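Search this site Go

Stundus speeds up crystal growth predictions, Muneck lab says

June 2019 — by the science desk

A new computer model can predict how salt crystals grow from water, and do it on an ordinary desktop machine, according to a chemistry group in Muneck. The model is called Stundus. It was trained on 262 short simulations of salts in solution, most of them from the group's own archive, the rest handed over by a partner lab in Vullby.

The problem is an old one. Follow every atom and the numbers are good, but the run takes weeks. Simplify the water and it finishes overnight — and the crystal often comes out the wrong shape. Flat where it should be needle-like, that sort of thing.

Stundus keeps the ions and drops most of the water. What the water would have done gets learned from the training runs and fed back in as a correction at each step. The group says this makes it 100 times faster than its full simulations, with the growth rate of each crystal face landing close to the long way around.
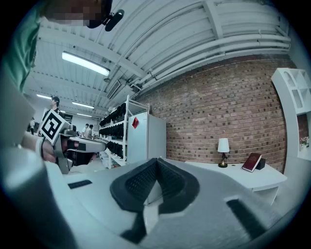 What was tested

Seventeen salts in all, none of them used in training. Fifteen gave the right crystal shape. The other 2 did not, both of them salts that take up water as they grow. Not a surprise given that the water is the part left out, and the paper says so plainly in it's discussion section.

Temperature was held fixed in every run. Changing it means training again from scratch, at least for now. Impurities were not tried at all, a gap that will matter to anyone working with scale in pipes or with drug tablets, where a trace of something else can stop one face growing and leave the others alone.

A group at Cheon ran the code on its own and got the same shapes for the simpler salts. Growth rates were a little lower than the ones Muneck reported. The two labs put that down to different starting concentrations and are are comparing input files. 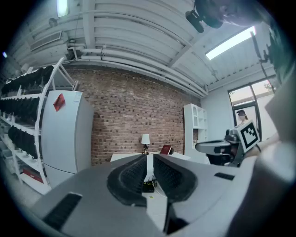
Gray hand-held gripper with textured black fingers, shelving rack behind.

What comes next

Code and training data are to be released in October, along with a short guide for people who have never set up a simulation. Until then the group is sharing it on request. Linux only, no graphics card needed.

Salts that hold water are first on the list. One idea — put back just the few water molecules nearest the surface, keep the shortcut for everything farther out. Early runs are slower, still well ahead of the full method. No figures yet.

The paper is out as a preprint and has not been peer reviewed.

Last updated: June 2019, spelling of Vullby corrected in first paragraph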